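Venue walk-through checklist — wedding set-up, Zondham Barn
Checked by: Rochelle Sutcliffe
Date: 12/07/2025
Guests: 113
Copy to: Arne Buschmann (venue), Kaser Tent & Lighting

Done on foot, morning walk, comments typed up after. OK = fine as is. FIX = before doors. ASK = waiting on someone.

ENTRANCE AND PARKING

Gravel path from lot to main door — OK. Raked. Heels will still hate it.
Ramp at side door — FIX. Mat on it slides. Tape it or lose it.
Path lights — FIX. Two out by the hedge. Arne has spares.
Fire lane clear — OK now. Florist's van was in it at first, moved when asked. Please tell the band too.
Sign for shuttle stop — ASK. Jondar said they bring their own. Haven't seen it.

CEREMONY ROOM

Arch — FIX. Rocks if you lean on it and the couple want photos leaning on it. Sandbags on both feet, cover with greenery. Not just the back foot like last time.
Aisle runner — FIX. Curls up at the door end. Double-sided tape full width, then walk it in real shoes.
Aisle candles — ASK. Plan says open flame in low glass. Bride's train is long and the aisle is tight. I'd go LED for the aisle and keep real ones for the tables. Rochelle to call the couple.
Chairs, ribbon ties — OK. Tails trimmed short so no one trips.
Aisle width — OK after we pulled the left block over. Wheelchair space kept at the end of row two, bride's grandmother.
Exit doors, both — OK. Open from inside with one push. Drape was hanging over the exit sign, tied back.

RECEPTION

Tent legs and tie-downs — OK. Kaser tech went round all of them with me. Guy lines on the dance floor side need something bright on them, people cut through there for the restrooms.
Heaters — FIX. One is too near the side wall. Kaser to move it out and show me the new spot before it's lit.
Fire extinguishers — OK bar, OK kitchen door. FIX dance floor, it was behind the gift table. Move the gift table.
Dance floor edges — OK. One panel clicks, doesn't lift.
String lights — OK. Max load on that circuit is 3,000 watts per Arne, so the coffee urn can NOT go on it. Label the outlet.
Cake table — FIX. Floor slopes. Shim the back legs and check with a level before the cake goes on, not after. Keep it 5 feet from the heater, buttercream.
Centerpieces — OK mostly. Tall ones are top heavy, add water or stones. Vogler said they'd do it when they deliver the rest of teh flowers.
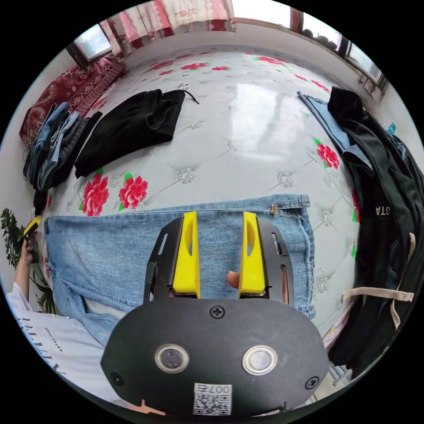

Can guests use sparklers for the send-off?

Outdoors only, on the gravel, with a sand bucket at each end of the line and someone on staff lighting them. Arne wants long hair tied back and no kids holding one. Tent side is off limits.

KITCHEN AND BAR

Floor mats — OK.
Glass bin at bar — FIX. There's none. Broken glass was going in with the trash last event, through the bag.
Allergy cards — ASK. Caterer has the list, table cards not printed yet. Three nut, one shellfish. Do not let plates go out without these.
Knife for cake cutting — OK, in the drawer, sheath on. Ribbon comes off before cutting.
Bar cut-off time posted — OK.

GETTING-READY ROOM

Steamer — FIX. Cord runs across the doorway. Use the outlet by the window.
Curling irons — one per outlet, no power strips daisy chained. Told the hair team, they nodded.
First aid kit — OK. Band-aids low, add more. Add safety pins, blister pads, stain pen.
Dress hook — ASK. The one over the door feels loose and the gown is heavy. Arne to screw it in properly or we use the rail.

WEATHER

Wind plan — OK. Kaser closes the tent sides on their call, no argument from us.
Umbrellas — OK, in the coat room, clear ones.
Ice on steps — FIX. Salt is in the shed, needs to be by the door. Two bags.

OPEN COSTS

Extra heater, if wanted, $300. Couple to decide tonight. Everything else on this list is in the contract, Arne confirmed.

Second walk one hour before guests. Anything still marked FIX then, call me, dont text — signal in the barn is bad and texts show up late.

R.S.

Added after: hook done, arch bags on. Still no shuttle sign.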